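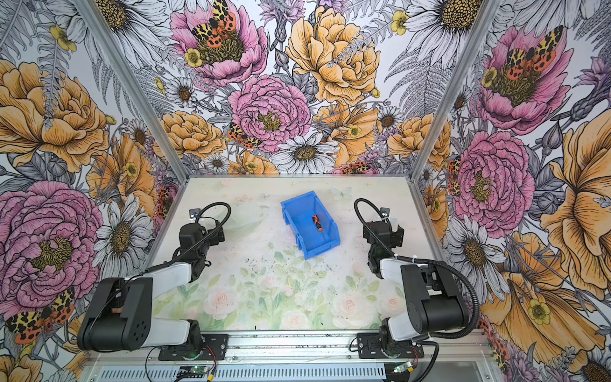

Normal map or real geometry for riveted panels on a weather satellite?

Posted by kestrel_low, 30 Jun 2021

Hello all. I am modeling a weather satellite of my own design, called Movia, for a short animation. English is my second language, so please ask if something is not clear.

The main body is a box with rounded corners, and every side has access panels with rivets along the edges. I started to model the rivets as small half spheres. After two sides the file became slow, and my computer is not young. Before I continue, I would like to know how other people decide this. When do you put the detail in the mesh, and when do you put it in the texture?

The camera passes the satellite one time quite close, and in all other shots it is small against the clouds.

---

Bornomska

Texture. For rivets, always texture. Bake them to a normal map and forget about them. A rivet that is three pixels wide in the final render doesn't need polygons.

What renderer, and what resolution are you rendering at?

---

kestrel_low

Thank you. I render with a path tracer at full HD. In the close pass one panel fills maybe a third of the picture width, so the rivets there will be more than three pixels. I did not measure it yet.

---

oldgimbal

I disagree with "always." A normal map does not change the silhouette and it casts no shadow. In orbit you usually have one hard sun and very black shadows, and when the light comes in at a low angle across a panel, real rivets throw long little shadows that sell the scale immediately. The normal map version looks like printed wallpaper.

Use instances. One rivet mesh, low poly, and scatter the copies along a curve. The memory cost is almost nothing as long as they are true instances and not duplicates. I suspect kestrel_low has duplicates, and that is why the file is slow.

---

Bornomska

Nobody watching a ten second shot is going to look for rivet shadows. I've done client work with mapped rivets and never had a complaint.

---

oldgimbal

Clients don't complain about many things. I still see them.

---

kestrel_low

oldgimbal is right about one thing, I had duplicates. I copied them with the normal copy command and each rivet had its own mesh data. I did not know there was a difference. I have now replaced them with instances on one side, and the viewport moves smoothly again.

But now I have a second problem. The rivets sit correctly on the flat part, but at the rounded corners some of them are tilted and half sunk into the body. Is there a way to make them follow the surface, or do I have to rotate them by hand?

---

Yolanda Huaranga

You can align them to the surface normal. In most programs it is an option in the scatter tool, look for "align to normal" or "orient." If your curve only floats near the surface, first project it onto the body, then scatter. Otherwise the tool reads the direction from the curve and you get exactly this tilting.

Also check that the origin of the rivet is at its flat base and not in the middle of the sphere. The middle would explain the sunk ones.

On the bigger question, I mix both. My rule is distance. I keep two versions of the model, one with geometry for the near camera and one with a baked map for everything else. For my cargo module Cuervo the far version has 600 polygons, and in the wide shots you cannot tell which one is which. The work is not double because you bake the second from the first.

---

kestrel_low

The origin was in the middle! I moved it to the base and projected the curve, and now all the rivets stand straight. Thank you very much, Yolanda.

I like the idea with the two versions. How do you change from one to the other? Do you do it inside the same shot?

---

Yolanda Huaranga

Never inside a shot if I can avoid it. I change on the cut. If the camera really must travel from far to near without a cut, I use the detailed one for the whole shot and accept the render time.

---

prendut_fan

Can I come in with a different opinion? I think you are spending your effort in the wrong place. I made a fan film about the Prendutthorpe station, and what people wrote about afterwards was the surface, meaning the scratches, the slightly different gray on each panel, the roughness. Not one message about rivets.

Make a roughness map where each panel is a little different. Give each one a random value, only a small range. Under a hard sun the reflection breaks up from panel to panel and suddenly it looks like something that was built from parts.

---

Bornomska

This I agree with completely. Roughness variation before anything else.

---

oldgimbal

I agree as well, but please keep the range small. I have seen so many satellites that look like a patchwork quilt. Also no rust and no dirt streaks running down. There is no rain up there and no down.

---

kestrel_low

I had rust on the antenna bracket. I have removed it now.

I tried the roughness idea with a random value for each panel. In my first test the strength was at 100 percent, and it looked like oldgimbal's quilt. With much less it is very nice. I will also do a version with slightly different color, but I think it needs only a very little.

One question about the bake. When I bake the rivets to the normal map for the far version, I get dark rings around each of them. Is it the cage?

---

Bornomska

Probably the cage distance, yes. If it is too small, the rays start inside the rivet heads and miss the top. Increase it a little at a time. If the rings stay, check that the map is set to non-color data when you load it. I forget that one myself about twice a year.

---

kestrel_low

It was the color setting. The cage was good. The rings are gone.

Then here is how I will do it: instances for the close pass, the baked version for all the wide shots, and the roughness map on both. The test render of the close pass took 70 minutes for one image, so I must first lower the samples and try the denoiser.

---

prendut_fan

Be careful with the denoiser on an animation, it can eat the small rivets in one image and bring them back in the next. Test at least a short piece in motion before you start the full render.

---

oldgimbal

What he said. And post the close pass when you have it, I want to see the shadows.

---

kestrel_low

I will. First the solar panels, they are still two gray rectangles.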